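Klinhom wide-leg pants, worn for a whole October

I'd been circling these for ages, because every pair of wide-leg pants I try makes me look like I'm standing in a tent. But my friend Zanele Kekana wore hers to dinner and I caved the next morning!

First, the fit. I'm 5'4" and took my usual size, and the hem just clears the floor in flats (sneakers are fine, anything chunkier and they look a bit short). The waistband sits high and stays there, even after a big lunch.

The pockets are deep - my phone goes all the way in - and the crease has survived 7 washes.

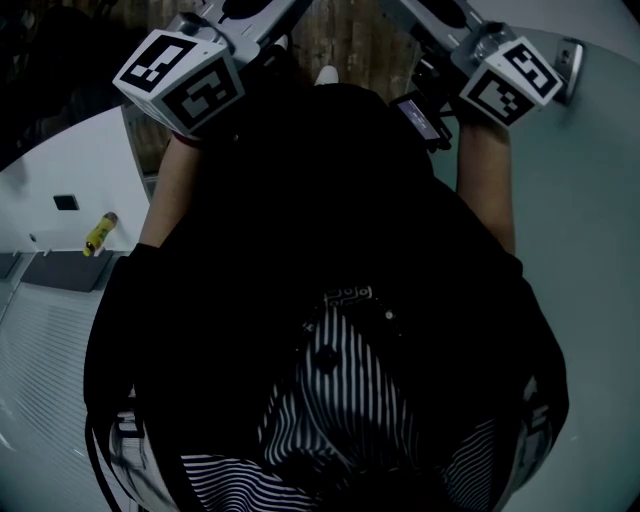 My one gripe is the side zipper, which sticks about an inch from the top every single morning. I rubbed a bit of candle wax on it and it's better now. The olive sold out while I was dithering, so I got the black-and-white stripe, and I'd still buy the olive if it comes back.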